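Handheld gripper data for cloth: finally some numbers
Manipulation & Learning board

wzamudio_s wrote:
Okay, I've been sitting on this and I'm too excited to wait for the writeup! Soledad Zamudio here, for anyone who only knows the handle. We've been training a cloth-picking policy purely from handheld gripper demos, no teleop at all, on piles of mixed clothes.
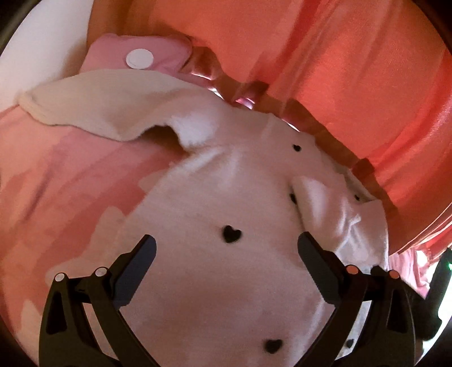
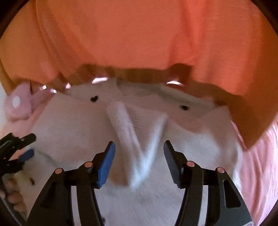

The result I care about is what we call the ridge rule. We took 2,000 demos and relabeled each one by where the fingers close: on a hem, on a flat area, or on a fold that already stands up by itself. Training on the fold grasps first and mixing in the rest later took us from 40 percent clean single-layer picks to 57, same network, same arm. Look at the V-shaped fold in the white cloth between the two pads in the second picture and you'll see what I mean by a fold that stands up. The policy loves those!

trisent_fan wrote:
Very cool. Is that clean picks on clothes it has seen, or new ones?

wzamudio_s wrote:
New ones, all of them. We hold out whole garments.

Tapia_W wrote:
Nice jump, but I'm not sold on the explanation. If you sort by fold you're probably also sorting by fabric. Soft fuzzy stuff bunches up, stiff cotton doesn't. Your first stage could just be an easy-fabric stage. Did you run more than one seed?
Wenceslao

wzamudio_s wrote:
5 seeds, and the worst one still beat the best baseline. Fabric is a fair hit though. We balanced garment type and color but never fabric. I can rerun with that split.

iltberg9 wrote:
I'd side with Wenceslao on this one. We saw something similar in Mendoza with towels and the gain shrank a lot once we matched by thickness. It didn't vanish, mind you.

Tapia_W wrote:
Right, I'm not saying it's zero. Please post the per-fabric table even if it's ugly.

wzamudio_s wrote:
Will do, it goes up here as soon as the rerun finishes. And if anybody has thick knits labeled by grasp point, send me a message, we're really short on those.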